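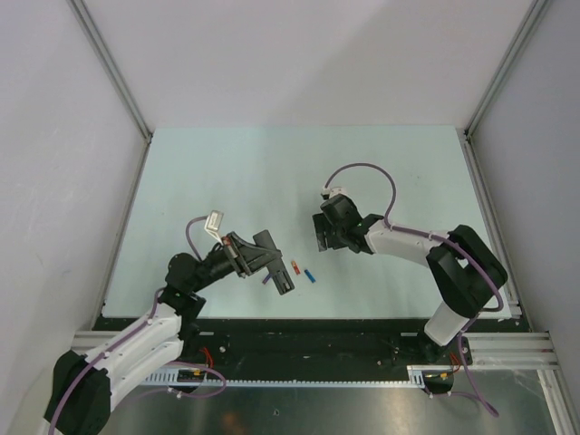
Clusik Facilities Desk
Subject: Blue labels coming off small items, mint table, Simanjuntak room
Status: Open, then closed, then open
Priority: Low (set by you, not by me)
Opened: May 10, 2022

Problem as reported

The small stuff that lives on the mint-blue tabletop is supposed to wear a blue label so it can find its way back to the right drawer. The labels come from Dakport, in rolls of 40. They go on fine. They look wonderful for a morning. By the next day a fair share have let go at one corner, and the day after that I find them on the bottom of my shoe.

An item with no label goes in the Unknown drawer. The Unknown drawer is now the fullest drawer we own, and it won't close unless you lean on it.

What I've tried

Wiped the items with a dry cloth before labeling. No change.

Wiped them with the glass cleaner from under the sink. Worse. The labels slid around like they were on vacation.

Pressed each label for 12 seconds with a thumb, as it says on the roll. I did this for a full roll. My thumb would like it noted in the ticket.

Switched the pen, on the theory that the ink was soaking through. The ink is innocent.

Moved the label from the flat side to the end on the longer pieces. Some improvement, but then you have to pick the thing up and tip it to read it.

The round items are the worst of the bunch. A label on anything cylindrical spends its whole life trying to be flat again, and sooner or later it gets its wish. I've stopped labeling those and started sorting them by color, and that works right up to the second blue one.

Also, please don't suggest the laminated tray cards again. We had them in August. They got used as coasters.

Added later the same day

Ran a side-by-side with the old roll from the supply closet at Grarport. Same pen, same drawer, same unhappy thumb. Two items with old labels, two with new. Both old ones held. One of the new ones was off before lunch. I've put the old roll somewhere safe and will not be saying where in a shared ticket.

The darker, boxier pieces seem to hold a label better, on whichever roll. I don't have a theory. I have a drawer that won't close. 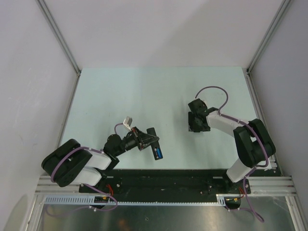 Clusik Desk: Thanks for the very complete notes. Two questions. Is the new roll marked "removable" anywhere on the core? And are the items being labeled right after they come out of the cold cabinet? Dakport's removable stock is meant for folders, and it doesn't care for a chilly surface.

Checked the core. It says "removable" in letters you could hide under a grain of rice. Next to it is our order number, so apparently we asked for this.

Cold cabinet: yes. Everything comes straight out of there and onto the table. Letting things sit for a while first had not occurred to anyone here, me included.

Clusik Desk: Permanent stock ordered, same blue. Please let items warm up before labeling, and wrap the label all the way around the round ones so it sticks to itself. Closing.

Reopened. The new roll arrived and it's green. The green labels stick beautifully. Green is the color for the Grarport drawers.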